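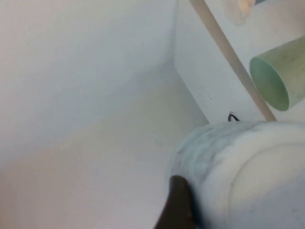 3월 운영모임 회의록 (공유주방·작업실 Vunent)

시간: 저녁 7시 10분 시작, 9시 조금 전 끝
참석: 오지은, 박선호, 민경태, Valentyna Derkach, 류하나, 기록 한소윤
불참: 조은별 (출장, 의견은 메신저로 미리 보냄)

급하게 받아적음. 빠진 거 있으면 댓글로 달아주세요.

1. 지난 회의 확인

지난달 회의록 이의 없음. 통과.
미뤄둔 것 둘. 냉장고 칸 나누기, 현관 비밀번호 교체. 비번은 선호님이 지난주에 바꿈. 문자 못 받은 사람 있으면 선호님한테 바로 연락. 냉장고는 4번에서.

2. 회비와 지출

통장 잔액 642만원. 지난달보다 줄었음. 겨울 난방비가 컸고 Graren 정수기 필터를 한꺼번에 사둔 것도 있음.
경태: 필터는 일년치라 올해는 더 안 나감.
하나: 그래도 한 번에 나가는 돈은 사기 전에 방에 한 줄만 올려달라. 다들 동의.
회비 인상 얘기 잠깐 나옴. 지은님은 월 5천원이라도 올리자는 쪽, 선호님은 여름 지나고 보자는 쪽. 은별님 메신저 의견도 "지금은 반대". 결론 안 남. 다음달에 경태님이 작년 월별 지출표 뽑아오면 그거 보고 다시.
미납 회원 두 분은 경태님이 따로 연락. 이름은 회의록에 안 적기로.

3. 봄 장터

제일 오래 얘기한 안건.
장소는 작년처럼 1층 마당. 건물주 허락은 구두로 받음, 지은님이 문자로 한 번 더 남겨두기로.
참가팀 현재 6팀. 빵 둘, 절임 반찬, 차, 도자기, 헌책. 하나님이 아는 염색팀도 관심 있다는데 답 아직.
Valentyna: 보르시와 속 채운 만두를 팔고 싶음. 국물은 현장에서 데워야 해서 전기가 필요. 작년에 차 팀이 전기주전자 두 개 켰다가 차단기 내려간 일 있음.
선호: 마당 콘센트가 전부 한 회로. 2층에서 릴선 하나 따로 내리면 됨. 릴선은 창고에 있는데 길이 확인해야 함.
경태: 비 오면? -> 천막 빌리는 값이 생각보다 비쌈. 세 군데 물어봤는데 제일 싼 데가 Faltera. 보증금 따로. 일단 Faltera에 가예약 걸고 취소 기한 확인하기로.
참가비는 작년 그대로. 회원은 무료, 외부팀만 받음.
홍보물: 하나님이 포스터. 글씨 좀 크게 해달라는 의견 (작년 거 시간이 안 보였다고 함). 포스터에 "우천시 실내" 넣을지 말지로 한참 얘기함. 실내에 다 못 들어간다, 그래도 적어야 온다. 결국 "우천시 일부 실내 진행"으로.
일회용기: 지은님이 안 쓰고 싶다고. 설거지 누가 하냐는 말 나와서 잠시 조용. Valentyna님이 그릇 가져오는 손님은 깎아주자고 제안, 다들 좋다고 함. 얼마 깎을지는 팀마다 알아서.
오전 준비 당번: 선호, 지은, Valentyna
뒷정리 당번: 경태, 하나, 소윤. 은별님은 되는 쪽으로.

4. 냉장고

칸은 사람별 말고 요일별로 하자는 안이 나왔다가 복잡해서 접음. 이름표로 감.
이름표 없는 건 월말에 버림. 버리기 하루 전에 방에 사진 올리기. 김치통은 예외 없냐는 질문 있었는데 예외 없음.
냉동실에 정체모를 봉지 여러개. 주인 찾습니다. 이번달까지.
성에 제거는 경태님이 하기로 함. 전날 밤까지 냉동실 비워주세요, 날짜는 방에 따로 공지.

5. 오븐

Šindelář 오븐 또 온도가 안 맞음. 빵 굽는 분들이 설정보다 20도쯤 높게 나온다고 함. 수리기사 출장비 물어보니 부품값 별도.
하나: 오븐 온도계부터 넣어보고 부르자. 집에 하나 있으니 가져오겠다고 함.
그때까지는 오븐 문에 메모 붙여두기. "표시 온도 믿지 마세요" 정도로. 소윤이 씀.
새로 사자는 얘기는 이번엔 안 하기로.

6. 신입 회원

신청 세 건. 한 분은 평일 낮에만 쓰고 싶다고 해서 바로 승인. 한 분은 반려견 동반 문의, 주방이라 안 된다고 지은님이 답장. 나머지 한 분은 판매용 대량 조리라 영업신고 문제가 걸림. 구청에 문의해보고 답하기로 (선호).
안내문이 너무 길다는 의견. 신입분들이 안 읽음. 한 장으로 줄이는 거 Valentyna님과 하나님이 같이. 영어판도 있으면 좋겠다고 해서 그것도 Valentyna님이.

7. 기타

- 주차: 뒷골목에 세우면 옆집에서 전화 옴. 짐만 내리고 공영주차장으로.
- 음식물 쓰레기 봉투 떨어져감. 경태님 구매.
- 행주 삶는 당번표 다시 붙임. 3월은 지은, 4월은 선호
- 마지막에 나가는 사람 가스밸브 꼭 확인. 지난주에 한 번 열려 있었음
- 칼 가는 모임 하고싶다는 분 있음. 관심있는 사람 방에 손들기.
- 807호 택배가 자꾸 우리 문앞에 옴. 올라갈 일 있는 사람이 갖다주고, 계속 그러면 관리실에 말하기로

할 일 정리

지은: 건물주 문자, 강아지 문의 답장
선호: 릴선 길이, 구청 문의
경태: 월별 지출표, Faltera 가예약, 미납 연락, 봉투, 성에
하나: 포스터 초안, 오븐 온도계, 안내문
Valentyna: 메뉴랑 전기 용량 적어서 선호님께, 안내문 영어판
소윤: 오븐 메모, 회의록 올리기, 은별님한테 당번 되는지 물어보기

다음 회의는 4월 첫째주 저녁 7시, 같은 자리. 날짜 투표는 방에서. 간식은 선호님 차례임니다.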